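Notas sobre a cicatriz do joelho, parte dois

Na primeira parte tratei da cirurgia em si e da alta. Esta é sobre o que se faz à pele depois de retirados os pontos, assunto a que a folha entregue pela clínica dedica duas linhas. Tenho uma cicatriz vertical na face anterior do joelho direito, fechada com sutura intradérmica e reforçada com tiras adesivas. Escrevo do ponto de vista de quem a tem e lê sobre ela.
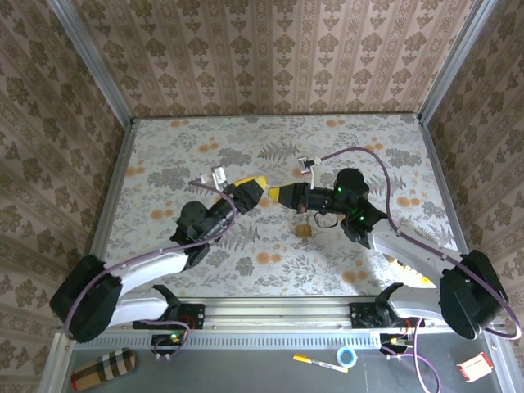
Tempo de leitura: 3 minutos

Uma cicatriz passa por três fases: inflamação, proliferação e remodelação. A última é a mais longa e a que menos se vê. O colagénio depositado de forma desordenada nas primeiras semanas vai sendo substituído e realinhado, num processo que pode prolongar-se por mais de um ano. Aos 18 dias, quando a minha ainda estava vermelha e ligeiramente elevada, perguntei à dermatologista se aquilo era o aspeto final. Respondeu que era cedo para qualquer previsão e marcou consulta para agosto.

Convém separar dois termos que os fóruns misturam. A cicatriz hipertrófica é elevada, mas fica dentro dos limites da incisão e tende a regredir. O queloide ultrapassa esses limites, invade pele sã e raramente regride sozinho. A distinção altera o tratamento, incluindo a decisão de injetar corticoide e a de voltar a cortar, que num queloide tem uma taxa de recidiva elevada quando se faz sem terapêutica associada.

O que me foi indicado: placa de silicone, a usar a maior parte do dia, retirada para lavar a pele e a própria placa. O mecanismo não está totalmente esclarecido; a explicação mais aceite é a oclusão, que reduz a perda de água pela camada córnea e, com ela, o estímulo à produção de colagénio. Comprei a da Brolum em folha de 19 centímetros e cortei-a à medida. No joelho descola ao fim da tarde, por causa da flexão. Uma ligadura tubular por cima resolve o problema em casa e piora-o na rua, com calças.

Experimentei também o gel de silicone da Tumus. Seca em 5 minutos se a camada for fina. Se for grossa, não seca, fica a colar-se à roupa e desfaz-se em rolinhos brancos. Para articulações prefiro o gel de dia e a placa à noite, combinação que a dermatologista aceitou sem entusiasmo.

A massagem começou só depois de a ferida estar completamente fechada, sem crostas. Pressão firme, com a polpa do polegar, em movimentos transversais à linha da cicatriz. O objetivo é manter a mobilidade entre a pele e os planos profundos. No terço inferior da minha havia uma aderência palpável, que se notava ao ajoelhar e que cedeu parcialmente.
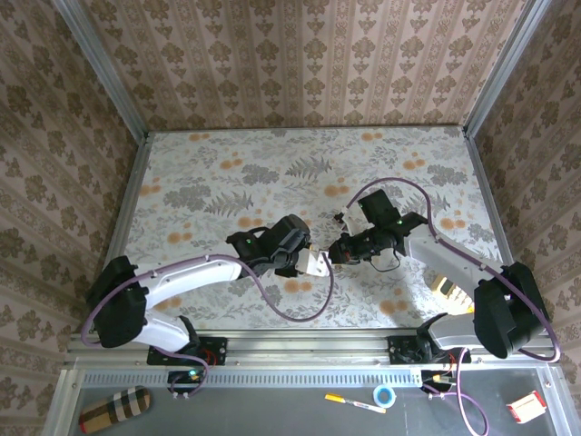

Nadège Bodin escreveu-me a propósito da primeira parte: no caso dela, a massagem foi iniciada cedo demais, a extremidade da ferida abriu e foram precisas mais algumas semanas de pensos. Pede que se escreva com clareza que «fechada» significa fechada em toda a extensão, pontas incluídas. Fica escrito.

Sobre o sol: a pele nova pigmenta com facilidade e a mancha pode durar mais do que a própria vermelhidão. Uso protetor mineral de fator 50, reaplicado, ou simplesmente tecido. O tecido é mais fiável e não se mistura com o silicone.

Quanto aos óleos, a evidência é fraca. O de rosa-mosqueta hidrata, e a pele hidratada incomoda menos. A vitamina E tópica tem a desvantagem adicional de provocar dermatite de contacto numa parte dos utilizadores. Deixei o frasco na gaveta.

Sinais que justificam telefonar antes da consulta marcada: dor que aumenta, calor local, secreção, bordos que se afastam, crescimento para fora da linha original. A comichão isolada é frequente durante a remodelação e, no meu caso, piora à noite.

Na parte três escrevo sobre o laser vascular, que me foi proposto para a vermelhidão residual e sobre o qual ainda não decidi. Falta-me o orçamento da segunda clínica.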